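2023-07-09
By the Pletness Home Laundry Project

Search this site Enter keywords Go
Print this page | E-mail this page

Progress report to the Schwerdtfeger Fund

The grant pays for washing and mending table linen for the meal halls in Pletness and Pellemar. Work began in February. We have now repaired 240 pieces, mostly napkins and cloths with worn hems.

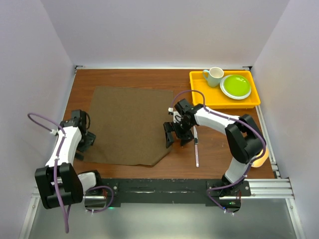 Spending and supplies

Thread and soap came in under budget. The second-hand press from Jollis cost more than planned – the price did not include delivery – and we moved money from the travel line to cover it. We still hold 100 yards of cotton tape, enough for the rest of the year.

Pellemar now sends its linen every 3 weeks. Pletness is less regular, and 4 bags arrived without a list, which slowed the sorting.
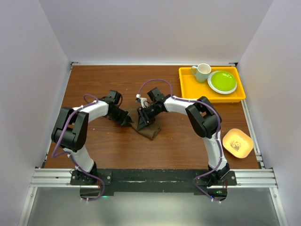

We have asked both halls to use the same tag for stained items and torn items, with a box to check for each. Pellemar has agreed. Pletness wants to use up its old tags first.

The next report will include the water bills, which are still being split with the building next door. We request no change to the grant amount.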